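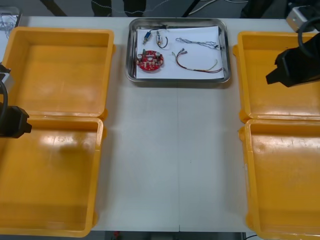

Subject: Re: [cell-safety] Left arm fault on the sorting table, and interim rules

Dear list members,

Thank you to those who replied to the first notice. The findings so far are given below the quoted text.

Osamu Nishimura wrote:
> During the May sorting runs the left arm at the Vomville site
> failed to stop when its gripper closed on a wire harness. The
> red lead had caught on another part in the tray. The arm
> continued toward the bins until the operator pressed the
> emergency stop. No one was hurt. Could Netstead confirm
> whether the force limit was active at the time?

Netstead has reviewed the controller log. The force limit was active, but it had been set to 132 newtons during maintenance and was not returned to its working value. A pull on a wire harness will not reach that level before the leads or the crimps give way. The log holds 2,052 completed picks under the wrong setting, of which 13 show a pull well above normal. None of the 13 raised an alarm.

The right arm was not affected. Its settings match the approved file.

Until further notice, the following applies to all tables of this type:

1. The force limit on both arms is to be read back and recorded before each run. A restart does not restore it.
2. Harnesses and twisted wire bundles are to be placed in the tray so that their leads do not cross other parts. Round boards may be placed as before.
3. No person may reach over the tray or the bins while either arm is powered - this includes pauses between picks.

Nomura will supply revised controller software that refuses to start on a changed limit. Udow has asked to test it on version 2 of the table first, and we have agreed.

Sites that have found a changed setting are asked to reply to the list with the log attached.

Cell Safety Office
Vomville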